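Prundton arts center - Rukell design picked

gridline72
12/1/18
so they went with Rukell. 311 entries and we get a glass box with a ramp on it. 500 seats, roof terrace, cafe. Kneževič had the brick one with the courtyard, which I thought was miles better. anyone been to see the models yet? 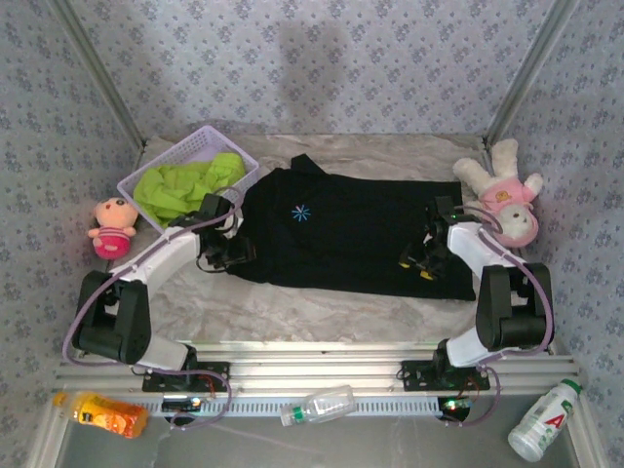
they're up in the library lobby til end of December. Take the stairs, elevator is out again

mossy_eaves
Went at lunch. Ramp looks better in the model than on the boards. Still dont get where the trucks load in. Inville has the same problem, stage crew carrying everything thru the front doors

gridline72
exactly. and all that glass faces west. good luck in July

halfbrick
Disagree w/ both of you. The brick one turned its back on the river. Blank wall the whole length of it. Rukell at least opens up that side. Loading is off the alley, its on sheet 20, tiny but its there

mossy_eaves
ok found it. one bay. for 500 seats??

halfbrick
one bay is fine for a town this size
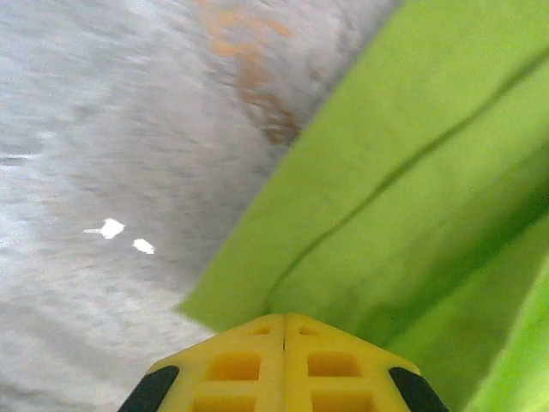
Yellow gripper, seen from behind

gridline72
not fine if theres a touring show and a wedding the same night. Also 72 parking spots, where does everybody else go

tallow
Street. like they do now. I liked the brick one too but it was never going to win, no roof terrace and the brief asked for one

gridline72
fair, missed that in the breif. still writing to the council about the glass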